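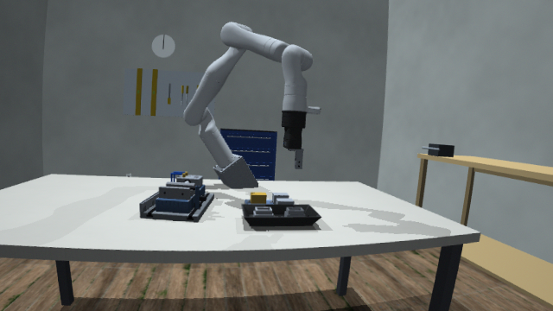 Indik replied: I'd drop the short fingers. We ran a similar pair in August and went back to the long ones inside a week. What did your scores look like before you touched the controller?

The message being replied to:

> We're comparing two finger sets for the Clestow gripper in simulation,
> same arm, same table, vise and tray. Prundamo controller, stock gains.
> Short fingers are ahead and I don't trust it.

Scores before I touched the controller: worse, and in a more interesting variety of ways. Out of 1,698 simulated picks, the short fingers dropped roughly 5 percent. The long ones dropped 12, mostly by nudging the part next door, which the scoring script had been generously calling a success. I've had a word with the script.

Setup notes are on the list wiki, pasted below for people who don't click things.

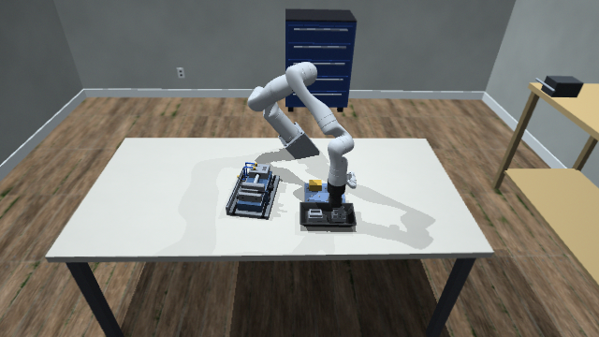

Page last changed: Sunday, November 9, 2025

The arm comes down at a tilt when it works the middle of the table. Stock gains let the tool wobble for 20 ms after a stop, so add a pause before closing. Ivanov's patch is supposed to cure this. It cures it on Ivanov's arm.

The fisheye view is the one I'd keep if I had to pick. You lose a lot of it to the arm, but the gripper stays near the middle and the blocks on the blue panel are easy to find beside it. 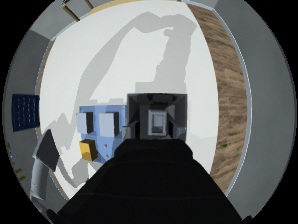 Still to do

Long fingers again with the pause added. Same views, fixed script. If they win, I'll say so here, quietly.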